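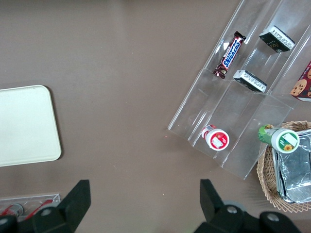 Do Tiered Shelf Displays Sell More Snacks? A Check on the Gukoso Claim

Getsemaní Meléndez
Retail Methods, final report

Background

Small shops are often told that raising the back rows of a counter display makes people buy more. The shop guide we read in class, put out by the supplier Gukoso, says so on nearly every page and never shows a sales record. I wanted to see if the idea holds up in a real store.

Method

The campus shop, Wuno, let me use its sales records for 4 weeks in the spring term. For the first two weeks the small snacks sat flat in a box by the register. For the next two they sat in a stepped display in the same spot. Prices stayed the same. I left out gum, which was moved to another shelf partway through.

Results

The shop sold 452 small snacks over the whole period. The stepped weeks did better by 100 items, or 276 against 176. That looks like a strong result, and my first draft treated it as one.

Then I went through the days one by one. Most of the gap comes from 3 days in the second half, when midterms kept the library next door open late. Sales of coffee and bottled water went up on those same days, and they were nowhere near the display. With those days taken out, the stepped weeks are still ahead, but by so little that I would not bet on it.

Problems

One store is a very small sample. I also had no way to tell a planned purchase from an impulse one. The cashier thought shoppers picked things up more often from the raised rows, but she knew what I was testing, so I did not count her view as evidence.

What I would change

Switch the two setups every other day, so that a busy week can't favor one of them. I would also run the test in November, away from exams. Until someone does that, I don't think a shop owner should pay extra for a display on the strength of the guide.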